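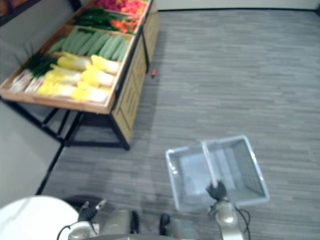
右グリッパで買い物カゴの持ち手を把持、青果台の手前。カゴは空。

印刷する | メールで送る

Urna売り場スタック ソフトウェア安全点検チェックリスト(コメント入り)

点検日:11/4/24
対象:制御、認識(Clodley)、動作計画(Cludar)、記録・再生ツール(Dawber)
立ち会い:Ariel Castillo(計画まわり)、Jairo Cáceres(認識まわり)
記入:わたし(制御担当)

判定の書き方はいつもどおりで、「OK」「条件付きOK」「要対応」「保留」のどれかです。コメント欄は、様式では「特記事項のみ簡潔に」となっているんですが、前回それを守ったら自分で読み返しても何のことかさっぱりわからなかったので、今回は思ったことを全部書きます。長いです、すみません。急ぐ人は「要対応」で検索してください。

ハードウェアの点検表は別紙です。ネジの緩みとかバッテリーとかはそっちを見てください。

【A 起動前】

□ 全ノードのバージョンがリリース票と一致しているか
判定:OK
コメント:一致していました。ただ、Cludarだけビルド時の文字列の末尾に「-local」が付いていて、一瞬ひやっとしました。Arielに聞いたら、リリース用のビルドでもタグを打つ前にコンパイルするとこの文字が残るそうです。中身のハッシュは票と同じだったのでOKにしましたが、見た目で区別できないのは気持ち悪いので、次からはタグを先に打ってもらうようにお願いしました。

□ 設定ファイルに手元の変更が残っていないか
判定:要対応
コメント:残っていました! しかも犯人はわたしです。左腕の速度上限を試しに下げたときの上書きファイルが、そのまま読み込まれる場所に置きっぱなしでした。下げる方向の変更なので危なくはないんですが、逆だったらと思うと笑えません。起動スクリプトに「上書きファイルがあったら名前を全部表示して、確認を押すまで先に進まない」という処理を入れます。今日のところはファイルをどけて、起動からやり直しました。

□ 時刻同期
判定:OK
コメント:腕側の制御用計算機と頭部カメラ側の計算機のずれは許容内でした。起動直後は少し大きめに出て、しばらく待つと落ち着きます。待たずに始めると認識結果の時刻が未来になって、Cludarが「まだ来ていないデータ」として捨ててしまうんですよね。以前これで半日つぶしました。

□ 非常停止の信号がソフト側の全状態に伝わるか
判定:OK
コメント:待機中、移動中、把持中、再計画中のそれぞれで押しました。どの状態からも停止状態に落ちて、ログにも理由が残っています。再計画中に押すと、画面の表示だけ「計画中」のまま残るのは相変わらずです。腕はちゃんと止まっています。表示の直しはDawber側の宿題に入っているので、ここではOKにします。

□ 停止からの復帰に人の操作が必要か
判定:OK
コメント:必要です。ボタンを戻しただけでは動き出しません。復帰の確認を連打しても一回分としてしか扱われないことも見ました。Jairoがやたら楽しそうに連打していました。

【B 認識(Clodley)】

□ 頭部カメラの外部パラメータが最新か
判定:OK
コメント:朝に較正し直した値が入っていました。右手先を決まった位置に持っていって、画像上の予測位置と見比べるいつもの確認もしています。首を下に向けた姿勢、つまり売り場の床とカゴを同時に見下ろすような姿勢だとずれが出やすいので、今回はその姿勢を多めに見ました。問題なしです。

□ 自分の体と腕を障害物として認識していないか
判定:条件付きOK
コメント:腕と本体前面のマスクはきれいに抜けています。本体の白い丸いところも大丈夫。惜しいのがケーブルで、手首のそばで輪になっている黒いケーブルの外側が、姿勢によってマスクからはみ出します。はみ出した点は「手首のすぐ横に浮いている小さい何か」になり、Cludarが律儀に避けようとして、腕がもぞもぞします。害はないけど見ていて不安になる動きです。

とりあえずマスクをケーブルの側だけ太らせました。太らせすぎると今度は本当にそこに入ってきた手や物を無視することになるので、広げる幅はJairoと相談して最小限にしています。条件というのは、人が手首の近くに手を出す作業ではこの設定を使わない、ということです。手渡しの試験では必ず元のマスクに戻してください。

□ 半透明のカゴの形が取れているか
判定:要対応
コメント:今回いちばん時間を使った項目です。

カゴの胴が白っぽく透けているので、深度の値が信用できません。カゴの壁を返す画素と、向こうの床を返す画素が入り混じって、点群で見るとカゴの底がところどころ床まで抜けています。持ち手と縁のあたりは比較的ちゃんと出ます。網目のような模様が見える壁は、ほかの面より少しましでした。模様が手がかりになっているんだと思いますが、まだ確かめていません。

現状のClodleyは、持ち手を見つけたらそこにカゴの形状モデルをぶら下げる、という方式でしのいでいます。腕がまっすぐで揺れていなければこれで十分です。問題はカゴが揺れているときで、モデルは持ち手に剛体でくっついている扱いだから、実物が傾いてもモデルは傾きません。そのまま台の横を通る計画を立てると、計画上は余裕があるのに実物の角が台に近い、ということが起こります。

Jairoの案は縁の四隅をカラー画像から追いかけて傾きだけ補正する方法、わたしの案は単純にモデルを膨らませる方法です。Jairoの案のほうが賢い。わたしの案は今日入れられる。というわけで今日はわたしの案で、カゴのモデルを全方向に30ミリ膨らませました。根本対応はJairoがチケット39で引き取ってくれています。

□ 空のカゴを「空」と判定できるか
判定:条件付きOK
コメント:床が透けて見えるせいで、カーペットの筋模様を中身と間違えることがありました。灰色の濃い筋と薄い筋が細かく並んでいる床なんですが、カゴの底越しに見ると、なんとなく物の輪郭っぽくなるんですね。中身ありと判定されると、荷重の見込みが変わって腕の減速が早めに始まります。安全側の間違いなので止めるほどではありません。ただし、力覚の値とあまりに食い違うときは力覚を信じる、という規則を足しました。

逆の間違い、つまり中身があるのに空と言い張るケースは、今日の範囲では出ていません。出たら即「要対応」にしてください。

□ 床の小さい物を検出できるか
判定:条件付きOK
コメント:写真だと、台の横の板のすぐ右の床にオレンジ色の小さい物がありますよね。ああいう大きさの物を床面として丸めてしまわないか、という確認です。色の検出器では一発で拾えました。灰色の床にオレンジなので、むしろ拾えなかったら困ります。

深度のほうは頼りなくて、床面推定のしきい値をゆるめると消えます。カーペットの凹凸を障害物扱いしないためにゆるめたくなるんですが、やりすぎるとこうなる。両方のどちらかが反応したら障害物とみなす設定にして、台車側には低速で迂回するよう伝えています。床と似た色の小物は、この方法だとまだ弱いです。灰色の小物で試す項目を次の点検表に追加しておいてください(書いておかないとわたしが忘れます)。

□ 影を段差や穴と間違えないか
判定:OK
コメント:台の黒い脚の下に濃い影が落ちるので心配していましたが、影の縁を段差と判定することはありませんでした。前のバージョンではここで止まっていたので、かなりうれしい。Jairoにそう言ったら「影の扱いは何も変えていない」と言われました。じゃあ何が効いたのかというと、たぶん床面推定のほうです。原因がわからない改善はちょっと怖いので、Dawberで旧版と並べて再生してもらうことにしました。

□ 青果の区画を正しく分けられるか
判定:OK
コメント:安全に直接は関係ないんですが、区画を間違えると手を伸ばす先が変わるので項目に入れてあります。手前の白菜の区画は安定しています。ネギの束との境目も出ていました。奥のほうは斜めから見ることになるうえに画像も少しぼけるので、区画の信頼度が下がります。信頼度が足りない区画には腕を出さない、という規則がちゃんと効いていることを確認しました。奥の区画を指定すると「もっと近づいてください」という意味のエラーが返ってきます。文面が英語のままなので、だれか直してください。

【C 動作計画(Cludar)】

□ 台の衝突モデルが実物に合っているか
判定:要対応
コメント:天板と縁は合っています。脚も合っています。合っていないのは側面の板で、縦の桟が並んだ木の側板がモデルに入っていませんでした。台だけのときに作ったモデルをそのまま使っていたんですね。

認識のほうで点群としては見えているので、実際に突っ込むことはまずありません。でも桟と桟のすき間は点がまばらになり、Cludarのボクセルの設定次第ではすき間を「通れる」と解釈します。Arielがわざと意地悪な目標を与えてみたら、グリッパの先を桟のあいだに差し込む計画が本当に出てきました。もちろん実行はしていません。シミュレータの中だけです。二人で「うわあ」と声が出ました。

対応としては、側板を一枚の平らな板としてモデルに入れます。すき間を正確に表現する意味はないので、ただの板で十分です。今日中にArielが入れて、わたしが横で見ました。再点検で「意地悪目標」をもう一度かけて、差し込む計画が出ないことを確かめています。側板を外して運用する場合は設定を切り替えること。切り替え忘れても余計に避けるだけなので、迷ったら「側板あり」のままにしてください。

□ 把持物込みで衝突判定をしているか
判定:OK
コメント:カゴをつかんだ瞬間にモデルが手先に付き、離すと外れます。つかむ途中で非常停止をかけた場合がいちばん怪しいんですが、モデルは付いたまま残りました。実物を持っているかどうかわからないときは、持っていることにする。これはArielの設計で、わたしも賛成です。そのかわり復帰後に「カゴを持っていますか?」という確認が毎回出ます。ちょっとうるさい。でも消さないでください。

□ 左右の腕が互いを避けているか
判定:OK
コメント:右腕でカゴを持ったまま、左腕を体の前で動かす組み合わせを重点的に見ました。本体の前面に黒いハンドルがあるので、そこに左手首を寄せる計画が出ないかも一緒に。最短経路だけ考えるとハンドルの上ぎりぎりを通りたがるんですが、余裕の設定が効いて少し持ち上げてから横に動きます。

腕同士の判定は計画時と実行時で2回やっています。実行時のほうは制御側、つまりわたしのコードです。計画側を信用していないわけじゃないですよ、Ariel。

□ 手首の回転でケーブルが巻き込まれないか
判定:条件付きOK
コメント:関節の可動範囲としては回れるけれどケーブルにとってはつらい、という領域があります。そこを「行ってもいいけど高くつく」という重みで表現しているのが現状です。高くつくだけなので、ほかに道がないと行ってしまいます。

わたしは禁止領域にしたい派、Arielは重みのままにしたい派で、ここは毎回もめます。禁止にすると解が見つからない目標が増えるのは確かで、Arielの言い分もわかるんです。今日は折衷案になりました。重みはそのままで、その領域に入る計画が選ばれたときは実行前に操作者の承認を求めます。承認画面には手首がどちら向きにどれだけ回るかを表示。運用してみて承認を求められる回数が少ないようなら、次は禁止に切り替える方向で話をします。

□ カゴを持っているときの移動速度と加減速
判定:OK
コメント:空のカゴでもけっこう揺れます。持ち手の真ん中を指で挟んでいるだけなので、止まるたびに前後に振れるんですね。加速度の上がり方をなめらかにする設定を有効にしたら、見てわかるくらい減りました。中身を入れた状態は次の点検に回します。中身が片寄っている場合もやりたい。重いものを片側に寄せたら、たぶん別の意味で面白いことになります。

□ 計画が時間切れになったときの振る舞い
判定:OK
コメント:その場で減速して止まります。直前の計画を続けることはありません。わざと計画器に重い処理をさせて時間切れを起こし、移動中にも腕の動作中にも止まることを確認しました。止まったあと自動で計画し直すのは一度だけで、それでもだめなら人を呼びます。

【D 制御】

ここは自分のコードなので、判定はArielにつけてもらいました。コメントはわたしです。

□ 認識の更新が途切れたときに停止するか
判定:OK
コメント:カメラのノードを落として確認。更新が100ミリ秒途切れたところで減速に入っています。ノードごと落とすのは簡単な試験で、むずかしいのは「ノードは生きているのに同じ画像を出し続ける」場合です。これも画像の時刻を見て止まることを確認しました。時刻だけ新しくて中身が古い、という意地悪なケースもArielに言われて試しましたが、こちらは検出できません。そんな壊れ方をするのか?という話はあるものの、前に似たことがあったので保留リストに書いておきます。

□ グリッパの把持力の上限
判定:OK
コメント:カゴの持ち手用の設定と野菜用の設定が別になっていて、切り替えは対象物の種類で自動です。種類が「不明」のときは弱いほうになります。弱いほうでカゴを持つと滑るかもしれませんが、強いほうで白菜をつぶすよりはずっといいので、このままで。

□ 滑り検出
判定:保留
コメント:指の開き具合の変化だけで見ているので、持ち手に沿って横に滑る動きは原理的にわかりません。真ん中をつかんでいたはずが端に寄っていた、ということがあり得ます。画像で持ち手の位置を追えばわかるはずで、これもJairoのチケット39の四隅の追跡ができれば副産物として手に入りそうです。Jairo、責任重大ですよ。

□ 手先に予期しない力がかかったとき
判定:OK
コメント:横から押すと止まり、押すのをやめても勝手に戻りません。カゴを下に引っ張った場合も同じ。引っ張ったのはわたしで、身長の都合でちょっと変な姿勢になりました。上向きに持ち上げる場合だけ反応が鈍いです。軽くなる方向なので「荷物を下ろした」という解釈と区別しにくいんですね。しきい値を少しだけ敏感にして再試験し、止まることを確認しています。敏感にしたことで普段の動作で誤って止まらないかは、この先のログで見ます。

□ 操作画面から速度上限を上げられないか
判定:OK
コメント:下げることはできて、上げることはできません。設定ファイルを書き換えれば上げられます。だからAの上書きファイルの件がこわいわけです。

【E 記録・再生(Dawber)】

□ 点検中のログがすべて残っているか
判定:条件付きOK
コメント:認識、計画、制御とも残っています。ただ、生の点群だけは容量を食うので、停止の前後およそ30秒しか残さない設定でした。今日みたいにカゴの形を調べたい日には足りません。点検のときは全部残すように、起動オプションを用意します。ディスクの空きは先に見てください。

□ 再生したときに同じ判断になるか
判定:要対応
コメント:なりません! 正確に言うと、認識の結果は同じになりますが、計画が同じになりません。Cludarの乱数の種がログに入っていないからです。側板にグリッパを差し込む例の計画も、最初は再生で再現できず、Arielが何度も回してようやく同じものが出ました。種を記録するだけの話なので、Dawberの次の更新に入れてもらいます。今日やってしまいたかったけれど、触ると全部再点検になるのでぐっとこらえました。

□ 停止理由が人の読める形で出るか
判定:OK
コメント:出ます。読めるけれど長い。最初の一行だけ見ればわかるようになっていれば、現場の人はそれで足りると思います。

【要対応のまとめと担当】

・上書きファイルの表示と確認:わたし
・カゴの傾き補正(チケット39):Jairo。それまではモデルを膨らませた暫定設定で運用
・側板のモデル追加:Ariel、本日対応済み、再点検も済み
・Cludarの乱数の種をDawberに記録:わたしが依頼を書いて、Arielが計画側を直す

条件付きOKの条件は、操作者向けの手順書にも写します。とくにケーブル側を太らせたマスクの件は、手渡し試験をやる人が必ず読む場所に入れないとだめです。

前回9月の点検から持ち越していた「再計画の途中で目標を取り消すと古い目標が残る」件は、今回いくらやっても出ませんでした。直った理由はArielが説明してくれて、今度はちゃんと納得できたので閉じます。

【あとから追記】

Jairoから、カゴの空判定について補足がありました。カーペットの筋を中身と間違えるのは、カゴが床からある程度離れているときに多いそうです。床に置いた状態では今のところ出ていないとのこと。わたしは持ち上げた状態でしか見ていなかったので、次回は床に置く、少し浮かせる、いつもの高さで持つ、を分けて欄を作ります。

それから、Arielに「コメントが長すぎて判定が埋もれている」と怒られました。次の版では判定だけの一覧を先頭に付けます。コメントは短くしません。

印刷する | メールで送る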